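Report submitted 27/07/2018, Tourism Planning, second-year group project

# Timing and stop order on the Poston to Ullavier day excursion

## 1. Purpose

The one-day coach excursion from Poston to the Ullavier gorge is sold by several local operators under nearly the same program: morning departure, a stop in the village of Tisedden, lunch, a walk to the lower falls, and return by evening. Passengers often complain that the walk is cut short. The project set out to find where the time is lost and whether a different stop order would recover it.

## 2. Route

The one-way distance by road is 101 km. The first part is a divided highway. After the Villanueva junction the road narrows to two lanes and climbs steadily. Coaches may not use the upper parking area at Ullavier, so passengers walk the last section from the lower lot.

Two stop orders were compared:

- **Order A (current):** Poston, Tisedden, lunch at Villanueva, Ullavier, Poston
- **Order B (proposed):** Poston, Ullavier, lunch at Villanueva, Tisedden, Poston

Villanueva lies between the other two stops on the road, so neither order adds distance.

## 3. Method

Departure and arrival times were logged on 5 trips run in Order A. A stop was counted from the moment the coach doors opened to the moment the coach moved off. Restroom breaks under way were logged separately. Order B was not run with passengers. Its times were estimated from the same driving legs, with the stop lengths left as printed in the program.

A short questionnaire was handed out on the return leg, and 53 completed forms were usable. Forms with more than one missing answer were left out.
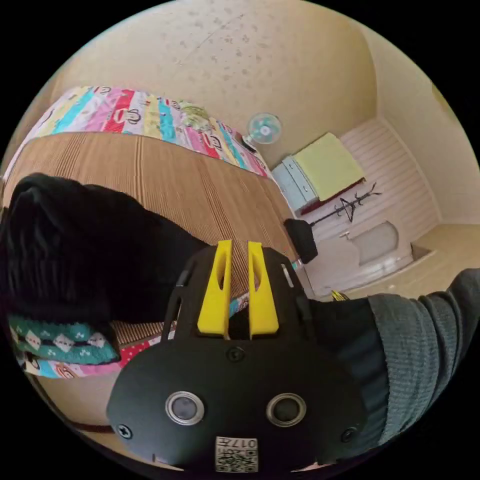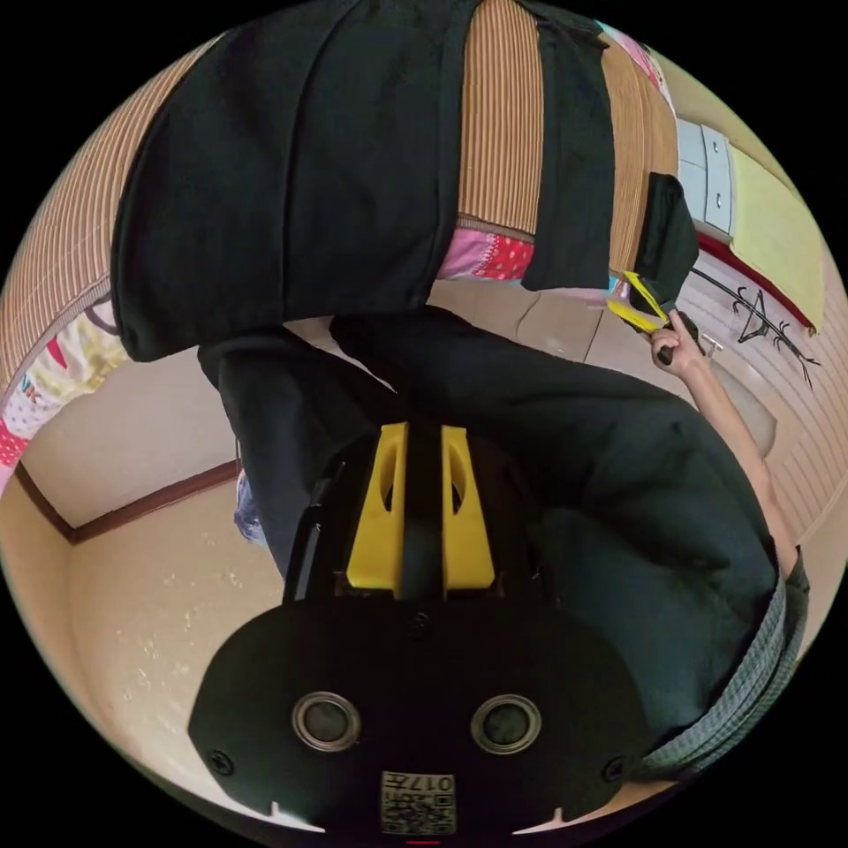

*Figure 2. Hand-held gripper with two yellow fingers, two views.*

## 4. Results

The mean overrun at Tisedden was 22 minutes, the largest of any stop. Most of it fell between the announced boarding time and the actual departure. The market street has no clear meeting point, and the coach waits on the far side of the bridge.

Lunch ran close to schedule on every trip. The driving legs varied little outside the climb, where slow trucks were the main cause of delay.

Since the gorge comes last in Order A, every earlier delay is taken from the walk. The return time is fixed by the driver's hours and cannot be moved. In Order B the same delay would fall on the village stop instead.

On the questionnaire, the walk was named most often as the reason for booking. The village was named second. Comments on the lunch were mixed and mostly about the set menu.

## 5. Limits

All logged trips were in the warm season. In December the lower falls path is in shade early and may be closed for ice, so the findings should not be applied to the winter program. The Order B figures assume that a late start to lunch is acceptable to the restaurant, which was not confirmed in writing.

## 6. Recommendations

1. Run Order B as a trial in the warm season.
2. Set a fixed meeting point on the coach side of the Tisedden bridge.
3. Print the coach departure time on the passenger ticket.
4. Log door-open and move-off times during the trial in the same way as in section 3.

The trip log sheets and the blank questionnaire are in Appendix A.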